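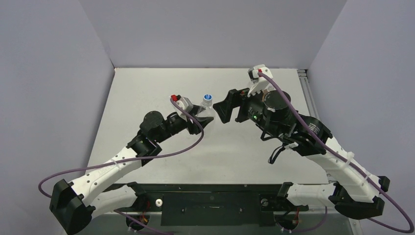
What is in an old distillery cask ledger?

A line for every cask filled, usually with the cask number, the type of wood, the amount of spirit that went in, its strength, and where the cask was put. If the clerk was careful, there is also a line for when it left and who took it.

The clerk at Rosser was careful most of the time. Nest Gronow has spent the better part of two winters reading that clerk's handwriting, and the handwriting of the people who took over the job, and she now knows which of them she trusts.

Rosser was a small malt distillery in a river valley. It made whisky in modest amounts, sold most of it to blenders, and closed without much notice. The stills were sold, the warehouses went to a feed merchant, and the paperwork was boxed up and left in the office loft. Gronow first heard about the boxes from Elis Maddocks, whose family bought the site from the feed merchant and who was clearing the loft so that he could fix the roof.

"He called in November and said he had some books with the word hogshead on every page, and did I want them before the rain got to them," Gronow says. "I drove over that afternoon. A few had been wet already. The covers were bad but the pages were mostly fine, because the paper was good and they'd been packed tight."

There were 15 ledgers in all. Some are filling books, some are warehouse books, and one turned out to be a record of coal deliveries that had been shelved with the others because it was the same size. Gronow kept it. Coal went up and down with production, and in the months where the filling book has a gap, the coal book says whether the stills were running.

She is not a professional archivist. She worked in the excise office and later in the accounts department of a brewery, and she thinks both jobs helped. "I'm used to columns," she says. "People who come to this from the whisky side want to go straight to the interesting cask. I start by adding up the page and seeing whether the clerk's total is the same as mine. If it isn't, I want to know why before I believe anything else on it."

We talked at her kitchen table, with the transcripts in a box file and the ledgers themselves at the county record office, where they have been since she finished with them. I asked her to start with how the books were laid out.

"The filling book runs left to right across two pages. Cask number, then the kind of cask. They used B for butt, H for hogshead, Bl for barrel, and then there's a Q, which is quarter cask, and for a while I read the Q as a 2 because of the way he wrote it. I had to go back and redo a whole section. Then bulk gallons, strength, proof gallons. Then a column headed simply 'For', which is the customer. And on the far right a warehouse number and a row."

The customer column is the one that most people ask her about. Rosser filled for blending firms, a couple of wine merchants, and a scattering of private people. The private names are often local. A doctor appears several times, as does someone entered only as "the Colonel." Casks for the distillery's own use were marked with an R and a short stroke.

Then there is the word Iver.

It appears in the customer column 626 times, always in the same hand, over a fairly short run of pages. There is no firm of that name in the trade directories that Gronow has checked, and no local family. At first she assumed it was a blender that had come and gone quickly. The wood was what made her doubt it. Nearly all of the Iver casks were barrels, when the rest of the page was hogsheads, and they all went to the same warehouse.

"I'd got it into my head that it was a person," she says. "I had a Mr. Iver. I'd given him a background. I thought he was a grain dealer."

The answer came from Rhodri Bellis, whose father was a warehouseman at Rosser. Bellis is retired and lives a short walk from the old gates. He had heard the word all through his childhood and had never seen it written down. Iver was the name of a grade of spirit, he told her, a lighter run made by cutting later from the foreshots and earlier at the tail. His father said it was made for a single blender who wanted something that would not show much in the vatting. It was named after the stillman who first ran it, or possibly after the stillman's dog. Bellis has heard both.

"So it was in the wrong column," Gronow says. "The clerk put the type of spirit where the customer should be, because everyone in the building knew who it was for. And that's the trouble with reading these. They were written for people who already knew."

I asked Bellis about it separately, by phone. He remembers the barrels because they were easier to roll. "My father liked the Iver weeks," he said. "Hogsheads would have the skin off your knuckles. He'd come home in a better mood." He could not say which blender took the spirit. He thought the trucks had a green door.

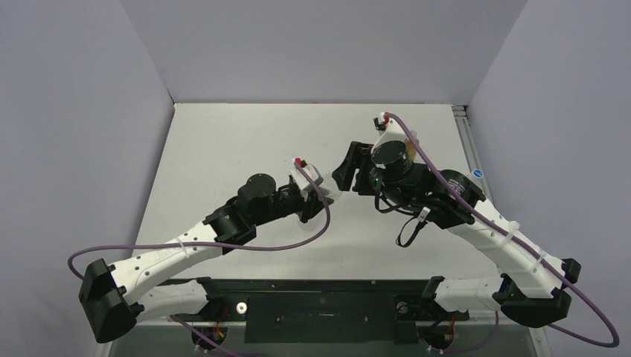

Two robot arms over the light gray tabletop, grippers near the middle.

The transcription itself was done by hand. Gronow tried a text recognition program first, one called Fludent that her nephew put on her computer, and found it did well on the printed headings and badly on everything beneath them. She typed the entries into a spreadsheet, one ledger at a time, and printed each one out to check against the page with a ruler.

She had help with the checking from Delyth Mostyn, who used to teach bookkeeping. Mostyn would read the figures aloud from the ledger and Gronow would follow on the printout. They worked in the mornings, when the light in the record office reading room is better, and stopped when either of them made a mistake.

"You start to hear it before you see it," Mostyn told me. "The strength on new spirit hardly moves. It's the same figure down the page. So if I read out something different, we'd both stop."

Some of the differences were real. On several pages the filling strength drops for a few casks and then goes back up. Gronow thinks these were the ends of batches, where the last of the receiver was topped up with water to fill a final cask. Bellis thinks they were casks filled on a day when the hydrometer was being repaired and someone guessed. There is a repair bill that would support him, but it is not dated clearly enough to settle it.

The warehouse books were harder. A filling book is written once and left alone, but a warehouse book is corrected for years afterward, as casks are moved, sampled, sold on or found to be leaking. The entries are crossed out and written over, sometimes in pencil. Gronow types the last reading she is sure of and puts the earlier ones in a notes column. She has more than 40 pages where she has not been able to decide on a last reading, and those are marked as open.

What the warehouse books do give is loss. When a cask was regauged, the clerk wrote down what was left in it, and with the filling book alongside you can work out what had gone to the air. Warehouse 2 lost noticeably more than the others. It stood at the top of the yard and had a slate roof and an earth floor, and Maddocks, who now stores timber in it, says that it is warm under the slates by mid-morning even in spring. The clerk seems to have known. In the later books the private customers' casks are kept out of it, and the blenders' casks go in.

"I don't think that's dishonest," Gronow says. "The blenders were taking theirs young. It made sense to put the long-keepers somewhere damp."

The transcripts can be read at the record office, and most of them are also on Grokano, the site where collectors post scans of trade papers and labels. That brought her first letter from abroad. Elfriede Ruppert, who collects blended whisky and the sales material that went with it, wrote to say that she had a price list with a line about "the light Rosser make." She sent a copy. The blender's name on the list matches one that appears twice in the coal book, of all places, as the sender of a complaint about a late delivery.

Gronow is being cautious about it. The price list has no year on it, and the phrase could describe any Rosser spirit to someone who was used to something heavier. She has asked Ruppert whether the reverse of the sheet has a printer's mark. The reply had not arrived when we spoke.

In the meantime she has gone back to the open pages. Maddocks has also found another box, behind the water tank in the same loft. He has not brought it down yet because the ladder needs a second person to hold it. He told her that what he can see from the hatch looks like wages books, and she has asked him to check whether there is a list of stillmen.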